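4.2 Pairing the Gudwood 24 keyboard

The Gudwood 24 connects over Bluetooth or through the Narnel receiver supplied in the box.

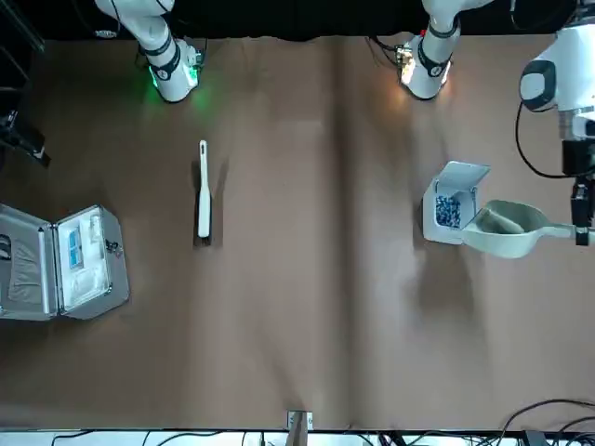
Before you start

Charge the keyboard until the battery light goes out. Remove any older Gudwood keyboard from the computer's Bluetooth list.

Pairing over Bluetooth

1. Slide the power switch on the rear edge to ON.
2. Hold Fn and 1 until the channel light blinks fast.
3. Open the Bluetooth settings on the computer and select GUDWOOD 1171.
4. Type the code shown on the screen and press Enter. The channel light stays on for a few seconds, then goes out.

Note: Channels 2 and 3 are set the same way. The keyboard keeps one computer per channel – pairing a second one overwrites the first.

Pairing with the receiver

1. Plug the receiver into a USB port on the computer itself. Unpowered hubs are not supported.
2. Hold Fn and R until the channel light turns white.
3. Open Grultel Control, version 17 or later, and choose Add Device.

Caution: Do not unplug the receiver during a firmware update. If an update is interrupted, see 6.1, Recovery Mode.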